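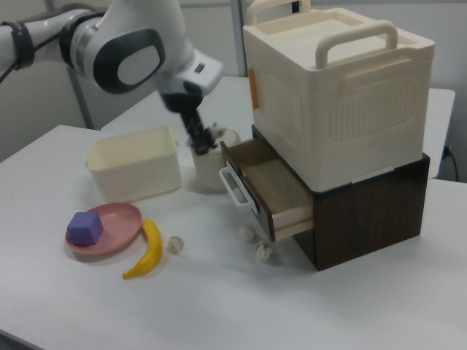 HOME & TABLETOP | The Skeptical Tidier

Does everything need a bin?

Every December my inbox fills up with people who want to sell me a box to put my other boxes in. This year it's the "one surface reset," which as far as I can tell is the old advice to clear the table, with a price tag on it. Jesemley will send you a set of 16 stick-on labels and a booklet. Gomeron has a course. I read the booklet. I did not take the course.

The idea is that every loose thing on a table gets a home within 10 minutes, and the homes are a bin, a cup and a drawer. Fine. Take the table at the top of this item. It has a cream plastic bin with little tab handles, a small cup beside it, a dark wood-grain cabinet with its drawer partly open, and there's still a toy banana lying out next to a balled-up piece of paper. The purple foam cube has made it as far as a pink plate. Is a plate a home? The booklet doesn't say.

My trouble with the system is the cup. Small open cups are sold as a place for "tiny items," and in my house a tiny item is trash that someone was too lazy to walk across the room with. Paper scraps go in, a dead battery goes in on top, and by May you have a cup you're afraid to tip out. If it's scrap paper, throw it away. You don't need to sort it first.

The drawer I have more time for. A drawer with a pale inside is easier to search than a dark one, and a handle you can hook a finger through gets used more than a fancy one. But I don't believe for a minute that kids will pull it open, put the banana in and push it shut again. Mine did that for three days. After that the drawer stayed open and the toys went on the floor next to it.

Bronisława Pawlak wrote in to say the open bin works for her family, no labels and no lid, and that she paid $3 for it at a yard sale. That I can believe. She also asked if the Rallus stacking set is worth over $120. I haven't tried it, so I can't tell her it isn't, but I would want to know what's going in it before I paid that for plastic.

If you've kept up any of these systems for a full year, write and tell me. Please mention what's in the cup.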